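Lists > Dallstead Housing Co-op > Repairs > Thread 511

Re: Repainting the shared rooms, which finish?
From: Ginette Melnyk
Date: 2018-09-27
To: repairs list

Mohammed-Awal Atinga wrote:

> Before I order anything, can we settle matte or eggshell for the
> ground floor? Gratell quoted us in August for both. I have no strong
> view, but the hallway took a beating from bikes and I don't want
> to be painting it again in two years. Also, does anyone still have
> the color code from last time?

Mohammed-Awal,

The code is 1605, from the Gustcombe chart. It's written inside the lid of the leftover can in the basement. They call it a gray but it comes out pale blue-gray on a wall. I would keep it so we can touch up without doing whole rooms.

On the finish, I'd go with eggshell in the hallway and stairs and stay with matte in the rooms. Matte hides bad plaster and we have plenty of that. The trouble is that it marks easily, and if you rub at a mark you get a shiny patch. A matte wall with a few gray scuffs on it looks like the one below, and I could live with that for a while. 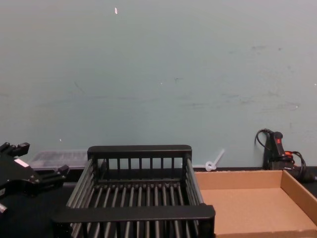 1. Prep

Wash the walls with warm water and a little dish soap, then let them dry overnight. Fill the dents by the mailboxes and sand them flat. The filler needs a coat of primer or it will show through. Last time we skipped this and you can still see every patch by the back door.

2. Cost

Gratell wants 800 for the hallway and stairs, paint included. That seems fair for two coats and the high part over the landing. The rooms we can do ourselves.

3. Dates

Chan has the ladders until the 7th. I can help with washing and filling any evening after that. Please don't book Gratell until the filler is done, they charge for a second visit.

If anyone objects to eggshell in the hallway, say so on the list this week.

Ginette

2 replies | 0 shares

Recent in Repairs:
Basement light switch
Who has the long ladder?
Gutter over the bike shed
Stair carpet samples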